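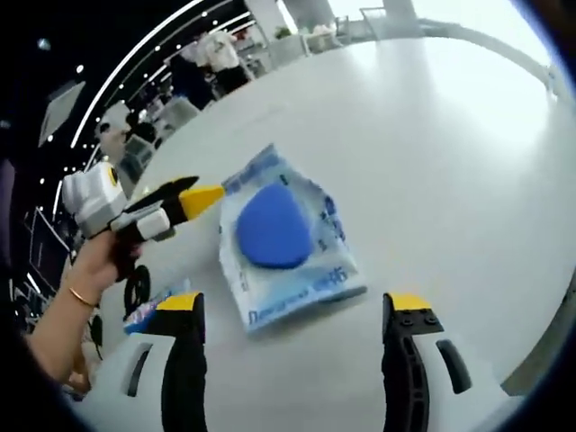

How often do the yellow finger tips on the Plamer hand gripper need changing?

Every 2000 closes, according to the spec sheet. Treat that figure as a ceiling. Check the tips at the start of each shift and change them when the edge has rounded over, whatever the counter reads.

Section 5. Tip change and jaw check

The Laizer counter adds a close only when the jaws travel all the way, so a day of light grabs barely registers. We would not plan maintenance around it.

1. Switch the gripper off and wait for the status light to go out.
2. Open the jaws by hand. If they grind, stop and go to section 9.
3. Back out the tip screws and put them in a dish. They are small and they roll.
4. Pull the old tip straight up. Do not pry it sideways against the finger.
5. Wipe the seat with a dry cloth. The supplier recommends Bomanus cleaner for this. We have seen no difference in grip with it or without it.
6. Press the new tip on and do the screws up finger tight, then a quarter turn more.

Caution: Replace tips in pairs. A new tip facing a worn one will close off centre, and the software will report the grip as good anyway.

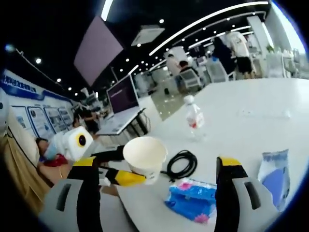

7. Switch on and run the jaws open and shut a few times with nothing between them. Watch that both move at the same rate.
8. Test on a light, soft object before anything rigid. A pass on a hard block tells you very little about grip.
9. Wipe the lens with a microfibre cloth and check the live view for smears.

Note: The set-up program offers an automatic calibration after a tip change. It will finish with a green tick even if a tip is seated crooked. Do the visual check in step 7 first, then run it.

Note: Error 338 is listed as "jaw obstructed". In our experience it is just as often a loose cable at the handle. Reseat the plug before you take anything apart.

Spare tips are sold through Skoltemwood in pairs, screws included. The grey-market ones are cheaper and fit poorly.

Section last revised 2021-02-21.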